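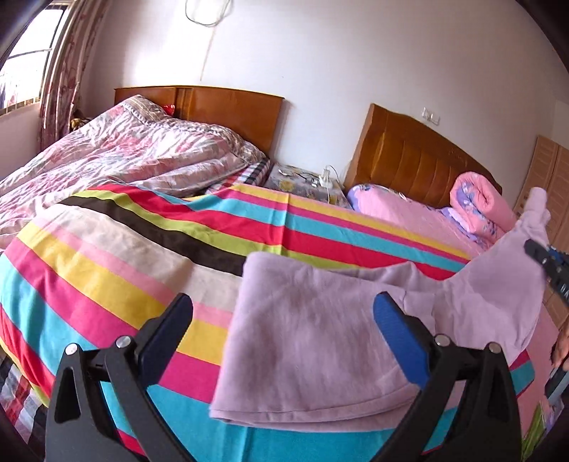 Folded fleece blanket on one of the beds, Ornthorpe house.

Gadstead Respite Stays: progress to the end of June

Ornthorpe has been open for eight months. Families booked over 300 overnight stays in that time, mostly at weekends. Sunday nights are still hard to fill and we have cut the staffing to match.

The Amaral grant paid for 4 bedrooms to be repainted and for the new bedding. The downstairs bathroom is late. The first contractor withdrew in spring, and Vudus has now taken the job at the same price.

Adelino Figueiredo has taken over bookings from the Gadstead office. We ask that the unspent bathroom money be carried into the next quarter. Receipts are attached.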